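Linen and garment handling notebook
Flundano house, Room 5
Sunday, afternoon session

Purpose of the session: to agree a single method for folding soft trousers with gathered cuffs, so that the finished parcels will fit the shallow drawers supplied by Grimshaw. The previous entry left this open. Shirts and towels are settled and are not revisited.

The bed is to be used as the folding surface in this room, the Stasport table being too narrow for a full leg length. The quilt should be moved up to the headboard before work begins. It need not be folded at that point. The sheet should be pulled reasonably flat where the garment will lie, though small creases do not affect the result.

Method A (legs together, then thirds) was considered first. The waist is held at one end and the nearer leg is smoothed from seat to cuff. The farther leg is then brought across on top of it. Colleagues have tended to begin folding while the legs are still apart, and the crotch seam then forms a thick lump in the middle of the parcel.

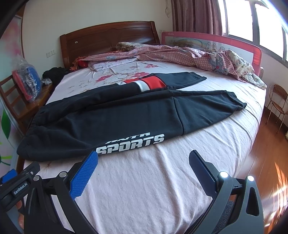

Method B reverses the order. The waist is squared first, any folds between waist and crotch are drawn out by hand, and only then are the legs matched at the cuffs. It takes a little longer. Black sweatpants with printed lettering or coloured panels should be folded with the print inwards, as agreed for sports tops under item 522 of the stock list.

Cuffs: these do not lie flat and should not be pressed into doing so. Tuck both towards the waist on the first fold.

Decision: Method B is adopted for all trousers with elastic or gathered cuffs. Method A remains acceptable for plain hems. The Skellix folding board was not used and may be returned to the store cupboard.

Outstanding:
Measure the inside depth of the drawers again, the 2 figures on the sheet do not agree.
Confirm whether 5 parcels to a drawer is still the limit.
Label for the trouser drawer.
Quilt to be folded lengthways at close of work and left at the foot of the bed.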